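We use cookies to improve this site. Accept | Manage settings

Favia Study: Frequently Asked Questions 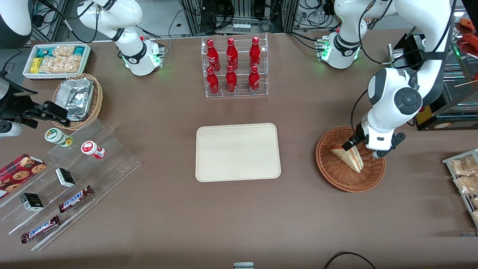
The left gripper holding a wrapped sandwich in a wicker basket.

What does the study test?
Whether a two-arm policy can handle packaged food it was not trained on.

How much data was used?
The policy was trained on 459 demonstrations. Each item was then tested in 30 trials.

How is a failed grasp scored?
A second attempt is allowed. A dropped item ends the trial.

Whom may I contact?
Yutong Hao or Nouhaila Metwally.

© Conneely Laboratory | Contact | Back to top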